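Zip on my rucksack keeps splitting open behind the slider

Posted in: Bags, Clothes and Mending
Asked by Birgit Kettler, Jun 12, 2024

I have a blue rucksack that I use for work and for the library. The main zip has started coming apart behind the slider. I pull it shut, it looks closed, and by the time I get to the bus stop there is a gap near the top of the curve. It does this mostly when there is a thick book in it. The teeth all look fine to me and none are missing. The fabric is sound and I don't want to throw the bag out over a zip. I have tried candle wax and a pencil, which made it run more smoothly but it still splits. Is this something I can put right at home, or does the whole zip need replacing? I can sew a straight seam by hand and I own pliers.
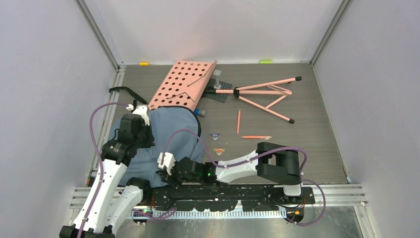
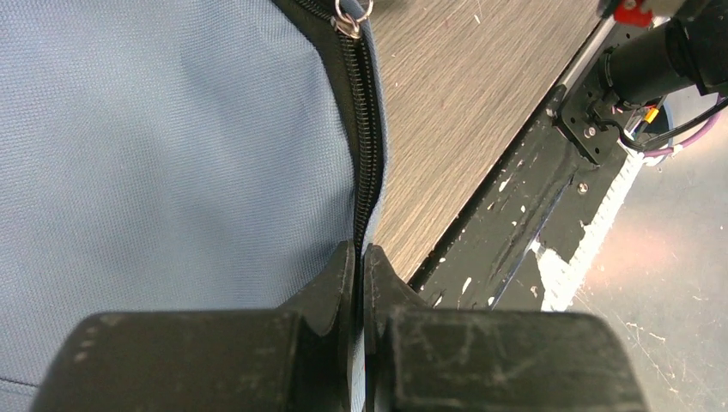
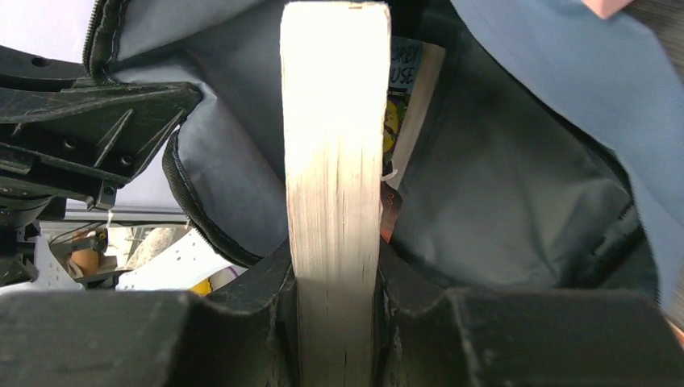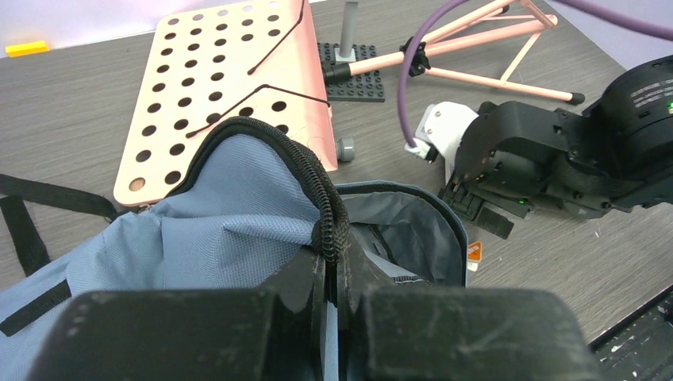

Second picture: zip with the slider and ring. Fourth picture: the curve of the zip.

Volker Wiegand

Nine times out of ten this is the slider and the teeth are all right. A coil zip is one long spiral of nylon and it lasts a long time. The slider is metal and its two plates spread apart with use, until they no longer press the coils together properly.

Open the zip all the way so the slider is at the start. Take the pliers and squeeze the back edge of the slider on one side, the end where the closed teeth come out. Then do the same on the other side. Squeeze gently. Try the zip. If it still splits, squeeze a bit more. Don't press on the middle or on the bridge the puller hangs from, and don't go at it hard, as the metal can crack and then you do need a new one.

If it works, you may get another year out of it. A slider can only be squeezed so many times. When it goes again, buy a replacement slider of the same size. The size is normally stamped on the back as a number. To fit it you unpick a few stitches at one end of the zip, slide the old one off, feed both sides of the tape into the new one evenly and sew the end shut again. Feeding it evenly is the fiddly part. I usually need 2 goes at it.

Wax won't help with splitting, only with sticking.

Detlef Lammers

Just buy a new bag. I had a Nernine one and the zip went in January, tried the pliers, slider snapped.

Lutz Steinbach

I'd do what Volker says but check how you pack it as well. A stiff book standing up against a curved zip pushes outwards at the top of the bend, so that is where it will open first. Put the book flat against your back and the soft things on the zip side. Also hold the two edges together with one hand when you close it, so the slider isn't doing all the pulling.

If you end up at a repair shop, ask for the slider only. The one on Flastatgate changed mine while I waited. A whole new zip on a rucksack means undoing the lining and costs a lot more.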